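Ya tengo título (y sigo sin tener final)

Llevo desde enero prometiendo que iba a contar algo de la segunda parte y cada vez que abría el blog acababa escribiendo sobre otra cosa: que si el té, que si la mudanza de los libros al pasillo, que si aquella racha de lecturas malísimas. Pues hoy sí. Hoy toca hablar de la novela, porque por fin tiene título y porque si no lo escribo en algún sitio me voy a echar atrás otra vez.

Se llama La sal de Nulwood.

Ya está. Lo he dicho. Me tiemblan un poco las manos, qué tontería.

Para quienes habéis llegado hace poco: Nulwood es el pueblo minero donde terminaba el primer libro, el sitio al que todos querían ir y donde, cuando llegan, resulta que las puertas están cerradas por dentro. Muchos me escribisteis enfadados por aquel final (con razón, creo) y la segunda parte empieza justo ahí, con la misma noche vista desde el otro lado de la puerta. Durante meses el archivo se llamó simplemente «Dos». Luego «Dos bueno». Luego «Dos bueno marzo», y en marzo ya no era bueno, así que imaginaos.

Tuve una lista de títulos candidatos pegada en la nevera que llegó a ocupar dos folios por las dos caras. Había cosas horribles. Había uno que era una pregunta entera, con sus dos signos, y que me pareció genial durante una tarde. Había tres con la palabra «ceniza», que es lo que le pasa a todo el mundo que escribe fantasía cuando está cansado. La sal estaba desde el principio, abajo del todo, escrita con lápiz, y no le hacía ni caso porque me sonaba a libro de cocina. La rescaté el día que escribí el capítulo del pozo y vi que la palabra salía en todas las páginas sin que yo la hubiera puesto ahí a propósito.

Y ahora, los números, que sé que a algunos os gustan estas cosas tanto como a mí. El borrador tiene 731 páginas en el procesador de textos, con mi interlineado exageradísimo y mis notas en mayúsculas por medio. Es una barbaridad. El primero no llegaba a la mitad. De esas 731 tengo que quitar unas 200, y lo digo con toda la tranquilidad de quien todavía no ha empezado a quitarlas.

¿De dónde? Pues de Prarnska, sobre todo. Ay, Prarnska. Es la ciudad del norte, la de los canales helados, y me enamoré de ella de una manera muy poco profesional. Escribí cómo se reparten el pan. Escribí las leyes sobre las barcas. Hay una escena de nueve páginas en un mercado de velas donde no pasa absolutamente nada, salvo que la protagonista compra una vela, y luego en el capítulo siguiente la pierde. La he releído esta semana con el lápiz rojo en la mano y lo peor es que me sigue gustando. Me gusta muchísimo. Pero sé que cualquiera que venga de leer el asalto a la mina va a llegar al mercado de velas y va a dejar el libro en la mesilla, y de la mesilla no se vuelve.

Lo que estoy haciendo es guardar lo que corto en una carpeta aparte, para que duela menos. Si alguna vez os apetece leer nueve páginas sobre velas, decídmelo y las cuelgo aquí un domingo cualquiera — bueno, cualquier día, que tampoco soy tan organizada.

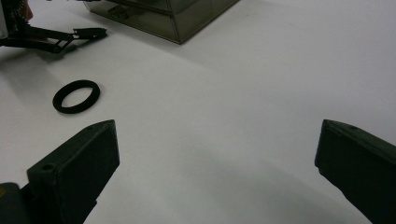 Pues a mí el mercado me lo dejas, me escribió una lectora en cuanto enseñé un trocito en el boletín; a ver si te crees que leemos solo para que se maten, decía, y añadía que lo que más recordaba del primer libro era la sopa de la posada y no la batalla. Llevo días dándole vueltas a ese mensaje. Yo de la sopa ni me acordaba, tuve que ir a buscarla. Son cuatro líneas. Cuatro líneas que escribí con hambre, porque era tarde y no había cenado, y resulta que hay alguien que las lleva dentro desde entonces.

Así que no sé. A lo mejor el mercado se queda en dos páginas. A lo mejor en tres, si la vela sirve para algo más adelante (ya se me ha ocurrido para qué, pero entonces tendría que tocar el capítulo de la cripta y el de la cripta estaba CERRADO, os lo juro, era de los pocos).

También he cambiado el punto de vista, y esto sí que ha sido un lío. El primer libro estaba en primera persona y en pasado, y la segunda parte la empecé igual por pura inercia. Al llegar a la mitad me di cuenta de que necesitaba saber lo que pasaba dentro de Nulwood mientras ella estaba fuera, en la nieve, golpeando la puerta. Intenté las cartas. Intenté un diario que alguien encuentra. Intenté, y de esto me avergüenzo, un cuervo. Al final he metido una segunda voz, la del hermano, y he tenido que reescribir seis capítulos desde cero porque de repente él sabía cosas que dejaban sin sentido la mitad de los diálogos.

Él habla en presente. Es más seco, se enfada menos, se fija en los ruidos. Me costó encontrarlo, y cuando lo encontré fue en el autobús, a las siete de la mañana, y tuve que apuntar su primera frase en el reverso de un recibo de la farmacia. Ese recibo lo tengo todavía de marcapáginas. La frase, por cierto, ya no está en el libro. Se fue en la segunda pasada.

Os cuento cómo trabajo ahora, que me lo habéis preguntado varias veces y siempre contesto fatal. Escribo por las mañanas, antes de que se despierte nadie en casa, con el mismo documento abierto siempre por donde lo dejé. No releo lo del día anterior. Antes lo hacía y me pasaba la hora entera cambiando comas. Ahora dejo una nota para mí misma al final de la sesión, del tipo «ella todavía no ha soltado la cuerda» o «OJO que es de noche», y con eso arranco. Hay días de muchísimas palabras y hay días de un párrafo. Mi mejor mañana de este borrador fueron 2.214 palabras, la escena del incendio casi entera, y al día siguiente no fui capaz de escribir ni la lista de la compra.

Por las tardes corrijo en papel. Imprimo de capítulo en capítulo y me voy con las hojas a la mesa de la cocina, porque en el escritorio me distraigo con todo. Leo en voz alta. Los vecinos deben de estar encantados con las escenas de gritos.

Sobre la publicación, lo que puedo contar es poquito. Vuelve a salir con Hamel, que son los mismos que se atrevieron con el primero cuando el primero era un manuscrito con una mancha de café en la página del título. Han leído la mitad. Les ha gustado la mitad, o eso me dijeron, y yo preferí no preguntar si era toda la mitad o la mitad de la mitad. La fecha depende de mí, o sea, de que entregue, así que no voy a decir ningún mes en alto para que luego no me lo recordéis en los comentarios (sé quiénes sois).

De la cubierta sí hay algo. He visto un boceto! Solo uno, en blanco y negro, y me han pedido que no lo enseñe, pero sale la puerta. Sale la puerta y está entreabierta, y cuando lo vi tuve que levantarme y dar una vuelta por el pasillo. En cuanto me dejen, lo pongo aquí antes que en ningún otro sitio, que para algo lleváis aquí desde que esto era un blog de reseñas con tres visitas al día y dos eran mías.

Y el final. Bueno. El título de esta entrada no era una broma: no lo tengo. Tengo dos. En uno, Nulwood se queda vacío. En el otro, no. Los he escrito los dos completos y cada semana estoy convencidísima del contrario de la semana anterior. El primero es más redondo y me hace llorar, pero sospecho que me hace llorar porque lo escribí oyendo una canción muy concreta. El segundo es raro, termina en mitad de una conversación, y el hermano dice una cosa sobre la sal que explica el título sin explicarlo. Creo que ganará el segundo. Hoy, por lo menos.

Mientras tanto, y para que no se me haga tan larga la espera a mí también, he pensado en ir dejando por aquí trocitos. Nada que destripe. El primero es de cuando llegan a Titlow, la última parada antes de las montañas, y va tal cual está en el borrador, con sus defectos:

«En Titlow ya no quedaba quien encendiera los faroles. Dejamos los caballos en el abrevadero y entramos por la calle de los curtidores, pegados a la pared, y yo iba contando puertas con la mano izquierda para no pensar en la derecha, que había dejado de dolerme por la mañana y eso era peor. Al fondo alguien barría. Se oía la escoba, una pasada y otra, muy despacio, y ninguno de nosotros se atrevió a preguntar quién barre una calle a oscuras.»

Lo de la mano se explica en el capítulo anterior, no os preocupéis. Lo de la escoba tarda bastante más.

Decidme qué os parece, que leo todo aunque tarde en contestar. Y si os acordáis de algún detalle pequeño del primer libro, tipo la sopa, contádmelo también, que me viene muy bien saberlo antes de seguir con el lápiz rojo. Me voy a por el capítulo de la cripta.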